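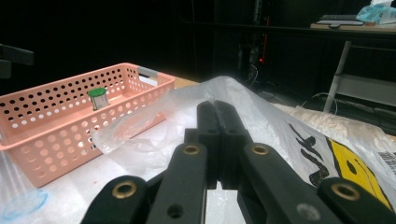
The hand gripper with its fingertip pads closed, beside the pink plastic basket. Photo: Georgiev

Newsroom > Product Support > Gripper Care

We use cookies to remember your settings. By staying on this page you agree to our cookie policy.

Georgiev Puts Its Gripper Bench Routine Out for Everyone

RORNCOMBE, November 21, 2023 — Hi, it's Špela Ionescu from the service bench at Georgiev, and for once they've let me write the press release myself! Today we're publishing the full setup and care routine for our two-finger hand gripper, the same one I use on every unit that crosses my table. It's free, it's short, and you can print it and get it as greasy as you like.

If you haven't met the gripper, it's the hand-held kind. You squeeze, the linkage closes, and whatever you pick up teaches a robot arm how that pick ought to go. Our customers in Ninddale use theirs all day long on small packaging jobs (tubs, lids, bags, the really annoying slippery stuff), and they were the ones who kept asking me for a written routine. I'd been explaining it over the phone since May, and I think we were all getting tired of my voice.

So let me tell you what's in it.

The first part is the closing check. Bring the fingers together gently and look at the seam between the two pads. You want it thin and straight from top to bottom. If it opens up like a V, one of the pads is sitting crooked on its mount. Loosen that pad, close the fingers again so the pads square each other up, and then tighten. Please don't tighten with the fingers open! I did it that way for my whole first month here and wondered why everything came back to me.

Then come the pivots. The arms turn in brass-colored bushings, and those rings are where nearly all the wear goes. Wipe each one with a dry, lint-free cloth, then hold the arm close to the pivot and try to rock it sideways. A hair of movement is fine. A click is not, and a click you can feel means the bushing wants changing. We now sell them as a set, so you can do the matching arms together and keep the left and right sides feeling the same. Swapping a set takes me 3 minutes, but I've had a lot of practice, so give yourself a quiet half hour the first time.

No oil on the pivots, by the way. I know it's tempting. Oil picks up dust and bits of packing fluff, and you end up with a gray paste that's harder on the bushing than running it dry. The fingertip pads hate it too.

The pads get their own page. Wash them with mild soap and water, let them dry all the way, and run your thumb over the rounded ends. If they feel glassy, they've lost their grip and it's time for new ones. On our own test rig in Gidivbridge, a pair of pads lasted more than 200 hours before I'd have called them glassy, but that was mostly cardboard. Plastic film and rough molded edges will give you different results, so trust your thumb over my number.

After that there's the practice table, and this is my favorite bit. A gripper that behaves on a bare table can still surprise you in a messy one, so the last step is to try it around ordinary clutter. I like a plastic basket with a little lidded container standing in it, plus a big crumpled plastic bag close by. The container tells you whether the pads meet evenly, and the bag tells you whether a thin fold will slip through the seam. Pick each one up slowly, set it down, and do it again from the other side. If the feel changes from one side to the other, go back to the pivots. Three good picks in a row and I sign the card.

The card! There's a service card on the back page with space for the date, the pads, the bushings and your initials. Keep it with the gripper and please send it along if the unit ever comes in for repair. When I can see that the pads were changed but the bushings never were, I can usually go straight to the problem, and you get your gripper back sooner.

We've changed a couple of things on our side too. Pad kits now come with the right driver in the bag, after a great many emails about that (you were right, I'm sorry it took so long). The bushing sets come in a small box you can actually close again. And the bench in Rorncombe now takes phone calls in the afternoon as well as the morning, so customers in Ninddale don't have to stop in the middle of a shift to catch me.

The routine covers the current hand gripper and the two versions before it. If yours is older than that, the closing check and the cleaning are still good, but ask me before ordering bushings — the early arms take a smaller ring.

You can get the routine from the support pages or ask for a printed copy with any parts order.

About Georgiev

Georgiev builds and services hand-held grippers and the matching robot end tools for small packing and sorting lines. Our workshop and service bench are in Rorncombe, with a test room in Gidivbridge.

Press contact: Špela Ionescu, Service Bench, Georgiev, Rorncombe. I'm happy to talk to trade writers, and even happier if you bring a gripper that needs fixing.

3 shares | 2 comments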